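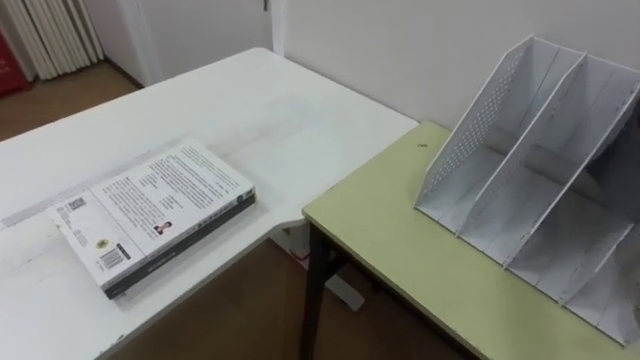 A paperback, back cover up, on a white table.

Clegg College essay prize on forgiveness draws 921 entries

12 May 2026

KUVPORT - The philosophy department at Clegg College has received 921 entries for its first public essay prize, which asks whether a person can forgive someone who has not apologized.

The contest was open to anyone over 16 who does not teach philosophy for a living. Essays could run to 2000 words. The department had planned for a much smaller response and has moved the announcement of the results from early summer to September to give its readers more time.

Four essays will be printed in the fall issue of Workia, the department's magazine, and their writers will be invited to read them aloud at an evening event in Kuvport.

The question has a long history in moral philosophy and in religious teaching. One view holds that forgiveness is a response to repentance, and that to offer it before the other person admits the wrong is to excuse the act or to pretend it did not matter. Another view treats forgiveness as a change in the person who was hurt, a letting go of resentment that can take place whether or not the other person is sorry, or even alive. A third group of writers argues that the word covers several different things and that the two sides are often talking past each other.

The department said in a statement that it chose the topic for its reach outside the classroom. "Most people have had to decide this at some point, and many have thought about it harder than the textbooks do," the statement said. "We wanted to read what they came up with."

Entries were sent in by mail and through the college website. According to the department, a large share came from people who described their work as nursing, teaching, or the ministry. Several church study groups in Disholm sent in essays after spending the winter on the subject. Others came from people who said they had never written on a moral question before.

The essays are being read without names attached. Each one goes to two readers, who mark it for clarity and for how well it deals with the strongest point against its own view. Where the two marks are far apart, a third reader is brought in. Personal stories are allowed, but the rules say that a story has to be used to support a claim.
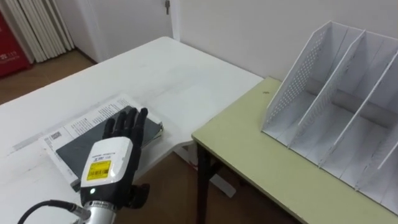 A robot hand in front of books and papers on a large white table.

Early reading has shown a split on one point in particular. Many entrants argue that a victim who refuses to forgive has done nothing wrong. Others say that holding on to a grievance can become a fault of character, even when the grievance is fair. The department said it had no official position and that good essays had been found on both sides.

A smaller group took up a question the rules did not mention, namely whether anyone can forgive on behalf of another person. Those entries will be judged in the same way as the rest, as long as they come back to the main topic.

The prize has met with some criticism. A letter printed in the spring issue of Workia said that the wording pushed entrants toward a private and emotional picture of forgiveness and left out the public kind, such as pardons and the canceling of debts. The magazine's editors replied that the wording was kept short on purpose and that writers were free to bring in public cases. They added that a later contest might deal with mercy in the law.

The college will also run a series of evening talks to go with the prize. The talks will cover resentment, apology, mercy, and self-forgiveness, in that order. The first two will be held at the college in Kuvport and the other two at the public library in Disholm. Admission is free and no background reading is needed, though a short reading list will be put on the department's web page over the summer.

Entrants will be told by email or letter whether their essay has been selected. Essays that are not selected will not be returned, and the department said it cannot offer comments on individual entries. Writers keep the rights to their work and may publish it elsewhere once the results are out.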